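Guadalupe Ochoa
Last updated: June, 4:19 pm

1/ ok gripper thread. two finger sets, two arms, one tool roll. Been promising this since the Karkanwood meetup so here goes, typing between runs

2/ Contenders: the Shi fingers (thick, black, serrated on the inside face) vs the Bidier soft pads everybody keeps telling me to buy. Same arms, same controller, same roll. Shi set first bc it was already bolted on and I am lazy

3/ Why a tool roll. Because blocks are too easy. Any gripper looks great on a foam cube. Thin tools tucked into fabric pockets are mean. Cloth moves, tool doesn't want to, and the pocket grabs back

4/ Left arm is the old one, scuffs and all. Still tracks better than the right. Don't ask me why, I've swapped the cables and everything

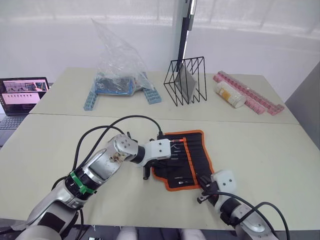

5/ CAMERAS, quick version

Head cam is fine for getting the arms over the roll and useless for the last inch. Housing blocks the view right when you need it. Wrist cam does the real work. I run head for the approach, then switch. Tried blending both feeds last month and the arm dithered like me at a salad bar

6/ Controller stuff for those who asked. Loop at 60 Hz. Force cap set low, I'd rather drop a tool than rip a pocket. Tried the cap at double and the whole roll came along for the ride, flap and all. Back down it went

7/ Somebody in replies: "why not clamp the roll down". Bc in the Podcombe shop it won't be clamped down! They unroll it on a bench and go. If it only works with clamps it doesnt work

8/ Starting pose matters way more than I figured. Both grippers parked low and close to the roll = short moves, less swing at the wrist. Parked high = nicer looking video, worse grabs 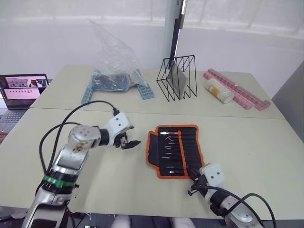

and the short moves are kinder to the cables too. I lost a connector in the spring from one big dramatic swoop. Never again. Well, till next time

9/ Screwdrivers: Shi wins, easy. Round shaft, serrations bite, done. Bidier pads let the shaft roll a little and then you're holding it crooked. Pliers: Bidier by a mile, the pads wrap the handles

10/ Tweezers: the one I care about. Flat, slick, capped tips, packed in side by side. Come in a hair wide and you've got the neighbor too. Shi fingers are chunky so I figured they'd lose this one. Nope. Serrations press flat on the sides and hold on

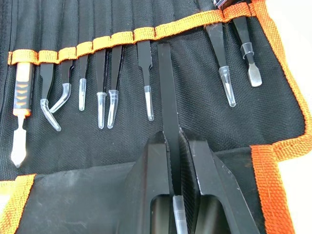

PODCOMBE, June

11/ Moved to the wrist view for all of these btw. You want to watch the cap on the tip, if it snags on the fabric the tweezers twist in the fingers and the vision loses them

12/ Things I'd change on the Shi set: shave the outer corners, they're too fat for tight rows. Keep the serrations exactly as they are. On the Bidier: stiffer pad, please, I will pay

13/ Cycle life, since it's coming: Bidier pads were looking shiny well before 4,000 grabs. Shi set has more than that on it and feels the same to me. One set of each so dont quote me

14/ Next up is the spatula thing and the pry tool, then 19 mixed pulls in random order with me not touching the keyboard. Will post the misses as well as the hits. Coffee first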